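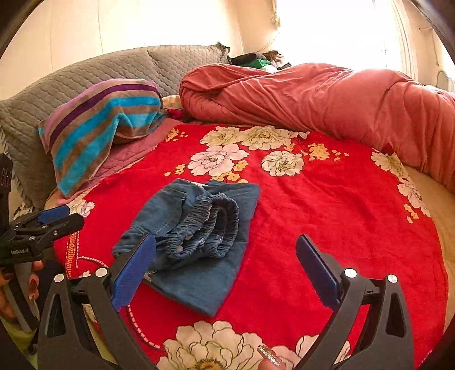

Hye-jin Ham wrote in to ask why anyone would spend a winter's evenings on a machine that folds pants when a person can do it in 12 seconds. Fair enough. Most of the mail we get at the Pokside workshop is politer than that and less useful, so her question goes first.

Frequently asked questions about the Drindow folding project

Why build it at all?

Because we wanted to find out how much of what gets said about home robots holds up when the parts are on your own bench. So far, less than we'd hoped. Drindow is an arm with two fingers that is supposed to pick up a garment, shake it flat and fold it. It does the first part often, the second part sometimes, and the third part when it feels like it. If you came for a finished household helper, you can stop reading and save yourself some money.

Is it cheaper than buying one?

We've spent 3000 dollars, and that leaves out the tools we already had and the motor we burned up in July. I would be careful with any build page that gives you a total without saying what the author had lying around. The single biggest cost was the shoulder joint, which we bought twice.

How does it learn to fold?

From examples that people give it by doing the job themselves with hand-held grippers. You squeeze, the fingers close, and the motion gets recorded along with the video. The software (ours is called Ji, after a cat) tries to match what it sees to something it has seen before and copies the motion. People call this teaching. I think that word flatters it.

How many examples do you need?

More than the forum posts say. We had 170 usable recordings of folding before the arm did anything I'd call a fold, and they were nearly all jeans and soft pants on the same couple of surfaces. Change the surface and it gets worse. I've read claims that 30 recordings will do it. Maybe, for one washcloth on one bare table with the lights left alone. 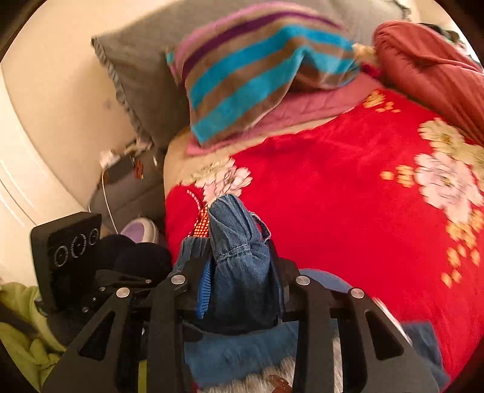

Denim is hard for a different reason than thin cloth is. It's stiff enough to hold a bad fold, so an early mistake stays in the stack and everything after it is crooked. Elastic waistbands add to the trouble, as they pull themselves back into a bunch as soon as you let go. A T-shirt forgives you. If you're starting out, start with dish towels, and don't let anyone on a message board shame you into fitted sheets.

Can I record on my own bed or do I need a table?

A bed works. It's soft, so the fingertips can push down under an edge and get hold of it, which is a lot harder on a hard top. The catch is that an arm trained on a mattress will press into a table with the same confidence, and that is how we cracked a finger plate. Pick the surface you plan to use and stay with it.

Do patterned sheets confuse it?

Some. Ji used to reach for printed shapes now and then as if they were corners of cloth. More recordings on busy patterns helped. We have not tested this with any care, so please don't quote us on it.

What about the Gedton controller board everyone recommends?

We use one. It's fine. The manual is wrong about the order of the power pins, at least in the copy we got, so check with a meter before you plug in anything you like. I don't share the enthusiasm. It drops its connection if the cable gets bumped, and in a shared workshop the cable always gets bumped.

Is it safe around children or pets?

No. It has no idea they're there. Ours runs with a person's hand on the stop switch, and it gets unplugged when that person goes for coffee. A weak motor on a long arm can still hurt you — ask my left thumb.

Will it ever save time?

I doubt it. One pair of pants takes it several minutes, and somebody has to stand there. Two members of the shop disagree with me and think the next set of fingers will fix most of it. They also thought that about the last set.

Can I get the plans?

Yes, the drawings for the arm and the finger plates are free to anyone who asks, and you can come look at the thing on open evenings after 7 p.m. The recordings we're keeping to ourselves for now, as a lot of them were made in people's homes. Bring your own laundry if you want to see it try something it hasn't met. Nothing you'd mind getting a snag in.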